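Trildale swap day puts small storage first

Trildale, Monday, May 2, 2022

The spring household swap at the Pillai Hall in Trildale drew 80 people over the weekend, with small storage pieces going faster than anything else on offer.

Organizer Azlan Mandagi said 23 cabinets and drawer units were brought in, most of them small enough to sit on a desk or kitchen counter. All but 4 had found a new home by closing time.

"People want somewhere to put the little things," Mandagi said. "Snacks, sponges, batteries, tape. A box with two drawers will take care of most of that."

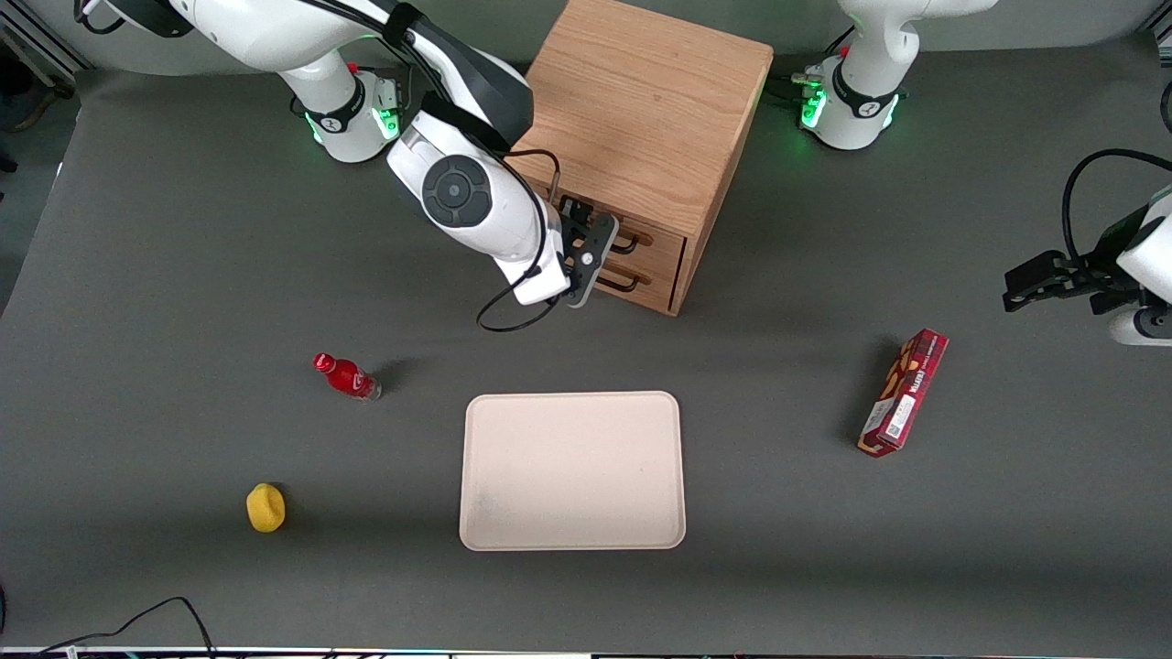 Trays were also popular, and several visitors took one to go with a cabinet. Larger furniture was slower to move. Two bookcases and a dining table were still in the hall on Sunday evening and will be offered to residents on Wondura Street before they go to the Trinska thrift store.

Items had to be clean and in working order, and drawers had to open and close without sticking. Visitors could take up to three pieces each.

The next swap is planned for November. Residents who want to bring furniture should call the hall ahead of time, as floor space is limited. Smaller items can be dropped off on the morning of the event.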